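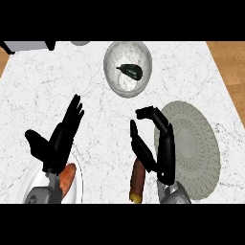
Simulated kitchen, two-handed tableware task: bowl, plate and placemat on the marble counter.

Call for participants: help us find out whether a machine can lay out supper yet

If you have ever moved a vegetable from a bowl to a plate while thinking about something else entirely, you already have the skill we are looking for, and we would love to hear from you.

We are a small household robotics group at Fostus, in Sakstead, and for the past year we have been asking a plain question: which kitchen chores can a two-armed robot do well enough that you would let it do them in your own home? Our short answer so far is "a few, slowly." Wiping is coming along nicely. Picking up food that is long, rounded and inclined to roll is another matter, and two hands that have to share the same bit of counter still get in each other's way more than we would like (Boris Bednárik, who runs our simulator, has a whole folder of these and will show you if you ask).

So we are inviting people who cook, serve, wash up or stock shelves, at home or for a living, to come and steer the simulated hands for us. You will wear a headset and a pair of tracking gloves, and you will clear bowls, fill plates and set places in our virtual kitchen, which we call Tincombe. Your recordings join the 1,454 we have collected since April, and we compare them with what the robot manages when it is left to itself.

What it involves
2 visits to our Sakstead office, 3 hours each, with a break every 15 minutes while you are in the headset. Tea, coffee and a proper lunch are on us. We pay for your time and your bus or train fare.

Who can take part
Anyone 18 or over who can use both hands comfortably. Left-handed people are especially welcome — we have had very few. You do not need to know anything about computers or video games. If headsets make you queasy, tell us and A-yeong Ham will set you up at an ordinary screen instead.

What we do with the recordings
We keep hand movements and task timings. We do not record your face or voice. You can stop whenever you like, and you will still be paid for the visit.

How to apply
Write a few lines to Nivaldo Tavares at the Fostus front desk, by letter or through the contact form on this site, and tell us which kitchen job you would hand over to a machine first and which one you would keep. We do read every answer! Please apply by May 15, 2019.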